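## 4. Placing and Setting Up the Room Unit

Read this section before you fix anything to the wall. The Huvex room unit measures temperature and humidity where it is mounted, and most complaints about uneven heating come from a unit put in the wrong spot. Moving it later means new holes and, for wired installations, a longer cable.

These instructions apply to the Huvex room unit used with Pladolel radiator valves. If your system was supplied with the older Pickering valves, follow steps 1 to 8 below and then go to Section 5 for pairing.

### 4.1 Before you begin

You will need:

- The room unit and its back plate
- Two screws and two wall plugs (in the small bag taped inside the lid)
- Two AA alkaline batteries, not supplied
- A small Phillips screwdriver
- A pencil and a level
- A drill with a masonry or wood bit, depending on the wall

Do not use rechargeable batteries. Their voltage is lower, and the low-battery symbol will show almost from the start.

**CAUTION:** Check for hidden pipes and electrical cables before drilling. Do not drill directly above or below a socket or light switch.

### 4.2 Choosing the position

Mount the unit on an inside wall, with free air moving past it. Keep it out of corners, alcoves and bookcases. A spot that feels comfortable when you stand there is usually a good one for the unit as well.

Keep the unit away from:

- Radiators, stoves and fireplaces
- Televisions, lamps and other equipment that gives off heat
- Outside doors and the draft that comes with them
- Walls with a chimney or hot water pipe behind them
- Curtains that could hang over it when open

Rooms with a lot of glass need more thought. Sunlight falling on the case will raise the reading well above the true air temperature, and the valves will close while the rest of the room is still cold. The reverse happens after dark, when air cooled by the glass sinks and runs along the floor. Look at the room at more than one time of day if you can, and remember that the sun is much lower in December than in summer. A wall that stays shaded in warm months may be in full sun for part of a winter morning.

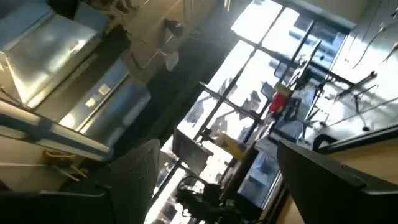
If no wall in the room stays out of the sun all day, use the remote sensor (sold separately) and set the room unit to display only. The remote sensor is small enough to go on the side of a cabinet or under a shelf. See 4.5 for how to switch the unit over.

In offices and studios with a high ceiling, warm air collects well above head height. Do not mount the unit higher than a normal light switch would be, even if there is a convenient cable outlet further up. The unit should read the air where people sit and work.

Note: Signal range is reduced by metal. Foil-backed insulation, steel doors, large mirrors and some coated glass can all shorten it. Before drilling, hold the unit in place and carry out the signal test in 4.4. It only takes a minute or two.

### 4.3 Mounting the back plate

1. Press the tab on the bottom edge of the room unit and swing the back plate away from the case. Do not pry it with a screwdriver.
2. Hold the back plate against the wall with the arrow pointing up.
3. Check it with the level and mark the two screw positions in pencil.
4. Drill the holes and push in the wall plugs. On solid wood, leave the plugs out and use the screws alone.
5. If you have a wired installation, bring the cable through the square opening in the plate.
6. Screw the plate to the wall. Tighten the screws until the plate no longer moves, then stop. Overtightening bends the plate and the case will not close.
7. Insert the batteries, matching the + and – marks in the compartment.
8. Hook the top edge of the unit over the plate and press the bottom edge until it clicks.

The display shows all segments, then the software version, then the room temperature. For the first 30 minutes the temperature shown may be wrong. The unit has been in your hand and needs time to settle – do not adjust the calibration during this period.

**CAUTION:** On wired installations, switch off the supply at the panel before connecting the cable. The terminals carry low voltage only, but a short across them will blow the fuse in the control box. This fuse is not covered by the warranty.

### 4.4 Signal test

The control box must be powered on for this test, and at least one valve must be fitted.

1. Press and hold MENU for 4 seconds. The display shows SET.
2. Press the down arrow until the display shows SIG.
3. Press OK. The antenna symbol flashes while the unit looks for the control box.
4. Read the result.

| Display | Meaning | What to do |
|---|---|---|
| HI | Strong signal | Nothing further needed |
| MED | Usable signal | Nothing further needed, but repeat the test with the doors closed |
| LO | Weak signal | Move the unit or fit a repeater |
| E71 | Control box not found | Check power to the control box, then see Section 9 |

Press MENU once to leave the test. The unit leaves it by itself if no button is pressed.

If you get LO in one position and HI an arm's length away, use the second position. Small changes can make a large difference near steel framing.

E71 also appears when the control box is in the middle of an update. The green light on the box blinks slowly while this is going on. Wait until it is steady and run the test again.

### 4.5 Using a remote sensor

Skip this part if you are not fitting a remote sensor.

1. Pull the plastic strip out of the sensor battery compartment.
2. On the room unit, press and hold MENU until SET appears.
3. Go to SENS and press OK.
4. Select EXT with the arrows and press OK again.
5. Press the button on the back of the sensor. The room unit beeps when the two are linked.
6. Place the sensor. It can stand on its foot or be fixed with the adhesive pad.

Clean the surface with a dry cloth before using the pad, and press firmly. The pad does not hold on textured wallpaper or fresh paint.

From this point the number on the display comes from the remote sensor. A small dot next to the temperature confirms this. The humidity reading still comes from the room unit, so the two may not seem to match if they are far apart.

Only one remote sensor can be linked to each room unit. Linking a second one removes the first without a warning.

### 4.6 Calibration

Most units do not need calibration. Leave the unit mounted overnight before deciding that it does.

To compare, place a reliable thermometer next to the unit, at the same height, without touching it. Close the door and stay out of the room. When you come back, read both straight away.

1. Press and hold MENU until SET appears.
2. Go to CAL and press OK.
3. Use the arrows to change the offset. Each press moves it by half a degree.
4. Press OK to save.

If the difference is more than three degrees, do not correct it with the offset. Something is heating or cooling the unit. The most common cause is air coming through the cable opening from inside the wall. Seal the opening with a little putty and check again.

### 4.7 Large rooms and shared spaces

One room unit can control up to four valves. In a room with more than four radiators, use a second unit and treat the two halves of the room as separate zones. Set both to the same program. If one zone is set much higher than the other, its radiators will do all the work.

Floor areas above 500 square feet usually benefit from a second unit even if there are only a few radiators. This is a guide, and a long narrow room may need two units at a smaller size.

In shared spaces you can lock the buttons. Press both arrows together until the key symbol appears. The lock stops changes to the temperature and the program but leaves the display working. Press both arrows again to unlock.

Customers using the Cenovance scheduling service should leave the lock off until the first schedule has been received. A locked unit will not accept it.

### 4.8 Care

Wipe the case with a slightly damp cloth. Do not use solvents, glass cleaner or spray polish. Dust in the slots slows the sensor down – clear it now and then with a soft dry brush, and never with compressed air.

Replace both batteries together when the battery symbol appears. The program is kept in memory while you change them. The clock will need to be set again if the compartment is left empty for more than a few minutes.

Go to Section 5 to pair the valves.

*Section 4 last revised Sep 4, 2020*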